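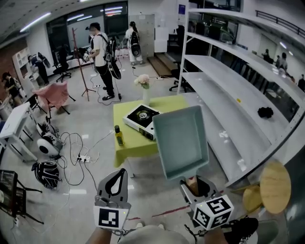
Board getting slow on one side only - wax or what?

Maxence Tessier
2019-04-14

Got a secondhand crokinole board in January, a Woltis, paid way too much but thats another story. Played great at first. Now about a third of the surface is dead slow. Shots from one quadrant die before they reach the pegs, the other three are fine. Same discs, same fingers. I've used the Retar powder on it, a pinch before each session, wiped it down after with a dry cloth. No change. Leveled the table too, checked with a phone and then with a real level.

Club night at Herkside is coming up and I said I'd bring it. Do I wax the thing? Sand it?? Somebody at work said furniture polish. Would rather ask before I wreck it. Also two of the pegs have gone loose, not sure if thats related.

Noémie Pons

Do NOT use furniture polish. Spray stuff leaves a film and it gets tacky, then you're stripping the whole board.

First thing, turn the board a quarter turn on the table and shoot again. If the slow patch moves with the board, it's the surface. If it stays where it was, it's your table or your floor, level or no level. Boards flex a bit in the middle when they sit on something soft - I had mine on a folded blanket for months and wondered why everything drifted left.

If it's the surface, my guess is old powder packed down with hand grease. Dry cloth just pushes that around. Cloth barely damp, plain water, wring it out till you think it's too dry, wipe with the grain, then straight after with a dry one. Leave it overnight. Then try it with no powder at all. You may not need any.

Wax, yes, but only after its clean. Paste wax, thin coat, buff it like mad. If it looks shiny and feels sticky you used too much. Don't sand unless you're ready to refinish the whole playing surface, you can't spot sand and have it play even. I've sanded one. Never again.

Pegs are separate. Pull the rubber off, see if the screw turns. If the hole's worn, a sliver of toothpick and a drop of wood glue, let it set, screw back in. Go easy, don't split it.

Which quadrant is it btw? If it's the one the last owner sat at that kind of tells you.

Briggs

what she said about polish. I play mine with nothing on it, over 2000 games easy and its still quick. people use way to much powder. could be the discs also, flip them over and try, some have a flat side and a rounder side

Maxence Tessier

Turned it, slow patch moved with the board. So surface. And yes its the quadrant with the scuffed rail, so probably his seat. Doing the damp cloth tonight, wax on the weekend if it needs it. Discs flipped, no difference. Thanks both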